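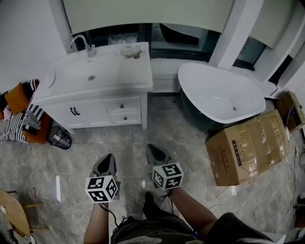

When will the footpath between Dreltham and Rernen be open again from end to end?

The county's letter gives March for the new footbridge, and until then walkers are asked to use the lane past the chapel.

Dreltham and Rernen Footpaths Society
Minutes of the autumn meeting, held in the reading room, Dreltham, on October 16, 2018

The chair welcomed everybody on what was a thoroughly wet evening and said how pleasing it was to see so many of the Rernen members, who had come the long way by road with the bridge being closed. Tea was taken first, by general agreement. Apologies had been received from 9 members and were read out.

1. Minutes of the last meeting
These were agreed and signed, after one correction. The stile mentioned under item 4 is the one at the top of the Plurka field and has nothing to do with the one by the pumping station, which is in very good order and always has been.

2. The footbridge
The secretary read the county's letter in full, all 2 pages of it, and members were glad to have a month to look forward to at last. There was a long and friendly discussion about the handrail. Several members would like one on both sides, remembering how slippery the old boards became under the alders, while others felt that a second rail would make it awkward for anyone carrying a bicycle. It was agreed to ask for both rails, and to ask in the same letter whether the boards could have some kind of grip on them.

A member wanted to know whether the lane could be signed more clearly in the meantime, as two families had been met in the summer walking quite cheerfully in the wrong direction. The footpath officer will put up a notice at each end, in a plastic sleeve, and will look in on them after any high wind.

3. Money
The balance at the end of September was £1,117, and the meeting was happy to hear it. The largest payment had been to Kalogeropoulos, the timber yard, for gate posts and a quantity of rails. The yard had kindly delivered to the field gate itself, and thanks will be sent. Subscriptions stay as they are for another year – there was no appetite whatever for putting them up.

4. Plurka field
The farmer has moved the electric fence back from the path, as we had asked, and was very pleasant about it. The nettles are another matter. A morning's cutting will be arranged once the ground has dried a little, and members who own a long-handled slasher are asked to bring it, along with stout gloves. There was some talk of whether nettles are better cut in spring, and views were strongly held on each side of the room. It was left that we would cut them now and see how they look when the new growth comes.

5. Walks leaflet
All 68 copies of the second printing have gone, most of them from the counter at the Dreltham post office. Before any more are printed the map needs altering to show the new kissing gate, and the sentence about the tea room at Rernen must come out, the tea room having sadly closed. The secretary will bring a fresh draft next time and would be grateful for any misprints to be handed in on paper, as remarks made in passing on the high street do tend to slip away.

6. Any other business
The bench at the ford wants a new slat and a coat of oil. Offers were made and accepted.

It was asked whether dogs are allowed through the churchyard. They are, on a lead.

A green umbrella was left behind after the summer meeting and is still in the reading room cupboard.

Next meeting in March, on a date to be fixed when we hear more about the bridge. The meeting closed with thanks to those who had brought cake.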